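The Recipe Says Ten Minutes

Efa Meredith
2022-12-03

My oven has a clock, my microwave has a clock, and my phone has a clock that will wake me up if I ask it to. With all that timekeeping in one kitchen you would think I could get dinner on the table when the recipe says I will. I can't, and I have stopped believing that this is my fault.

Last week I made an onion tart from a food site I'd rather not send traffic to. Prep time, 10 minutes. The first line of the method told me to take four large onions, "peeled and thinly sliced." That's in the ingredient list, you understand. By the time the recipe begins, the onions have already been peeled and sliced by some earlier version of me who was not on the clock. The butter had been softened. The cheese had been grated. The oven had been hot for a while.

I think this is a trick, and an old one. If you put the work in the ingredient list, it doesn't count as work. "One butternut squash, peeled, seeded and cut into half-inch cubes" is a quarter of an hour and possibly a trip to the drawer where the bandages are. On the page it's a noun.

Then come the onions in the pan. You know about the onions. Cook until deep golden, the recipe says, five to seven minutes. I've cooked onions on gas, on electric coils, and on the awful glass top in the apartment in Volbridge, and I have never seen an onion go deep golden in seven minutes unless it was on its way to black. Mine took most of an hour. Other people have complained about this before me and in better detail, and the recipes go right on saying it. I take that as a sign that the people who write them either don't read their mail or don't mind.

The usual defense is that times are only a guide. Stoves differ, pans differ, onions differ. Fine. But if the times were honest guesses, they would miss in both directions. Some nights I'd be done early. I would be standing in the kitchen at six with a finished stew and nothing to do. In all my years of cooking for a family that has never happened once, and I don't know anyone it has happened to. An error that always leans the same way is there for somebody's benefit, and I don't think the somebody is me.

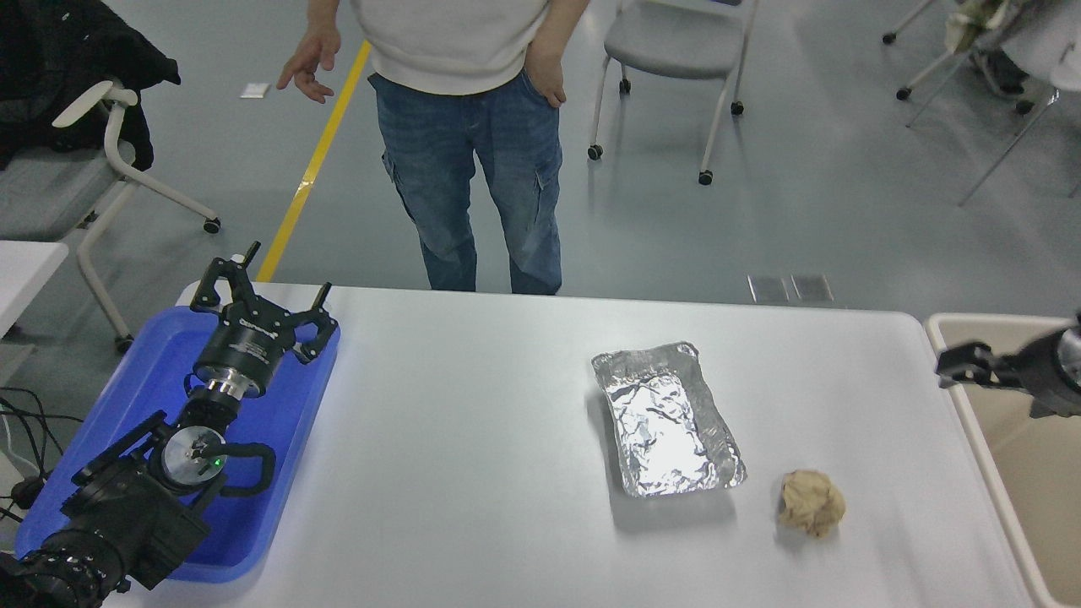 Dough is where it gets really bad. Bread recipes will tell you to knead for eight minutes and let rise for an hour, "or until doubled." Those are two different instructions, and in my house in December they are nowhere near each other. The kitchen is cold. The dough sits there like a stone. At the end of an hour it looks exactly the way it did when I put the towel over it, and I'm supposed to pick: do I believe the clock or do I believe the bowl? A good baker believes the bowl, naturally. But a good baker didn't need the recipe. The person who needs it is the one who will trust the hour, put a tight little lump in the oven, and decide that she is bad at bread.

That's the part I mind. A wrong time doesn't only make dinner late. It teaches people that they're slow and clumsy. My sister gave up on pie crust after two tries, and both times she had done just what the page told her. She thinks she has hot hands. She has normal hands. She had a recipe that gave the dough half an hour in the refrigerator when it wanted the afternoon.

I do own a cookbook that tells the truth. It came from a church rummage sale in Cladby, it has a plastic comb binding and no pictures, and very few of its recipes give a time at all. The bread says "let it come up." The pot roast says "put it on after breakfast." I made that pot roast, and I put it on after breakfast, and we ate it at supper. Nobody was cross. There is a recipe for rolls in there that says flatly, "This takes all day but you are not needed for most of it," and I would trade every star rating on the internet for one more sentence like that.

I know what people will say. They'll say the old books assumed a woman at home with nothing else on, and they're right, they did. A cook with a job and a bus to catch needs numbers. I need numbers too. What I don't see is why having a job means the numbers should be false. If anything I'd have thought it was the other way around. The woman who was home all day could afford to find out at four that the beans wanted three more hours. I can't.

So why do they do it? I don't think it's a plot. I think somebody at a website knows that "quick" gets clicked and "slow" doesn't. The search page lets you sort by total time. Mine does, and I use it, so I'm part of the problem. Put in thirty minutes and you get 1,434 chicken recipes. It would be a strange writer who tested her chicken, found that it took fifty-five, and cheerfully took herself off that list. Sooner or later the fifty-five gets trimmed. You leave out the chopping, then the preheating. You leave out the resting, as the cook can be making the salad then, and the salad is a separate recipe with its own ten minutes.

The gadget people have learned the same game. We were given a pressure cooker by a company called Florno, and its little booklet promised chili in twenty minutes. Twenty minutes at pressure, that is. Getting to pressure is extra. Letting the pressure back down is extra, and the booklet mentions it on a different page, in a paragraph mostly devoted to steam burns. The chili was good. We ate it at eight-fifteen.

I would settle for a few plain changes. Start the clock with whole vegetables and a cold oven. Give the time it took a regular person in a regular kitchen, with the phone ringing, and say who that person was. Leave out "prep" and "active" and "inactive," which I have never seen two recipes agree about, and tell me what time I need to start if I want to eat at six-thirty. That is all anyone is asking when they look at that number. They are standing in front of the refrigerator with their coat still on.

I don't expect to get it. I've written to two of the sites, and one sent back a coupon for a spatula. In the meantime I do what I suspect most people do: I read the time, double it, and add the onions separately. It works well enough for soups and casseroles. For anything with yeast in it I start the night before, and I don't tell the family what we're having until I've looked under the towel.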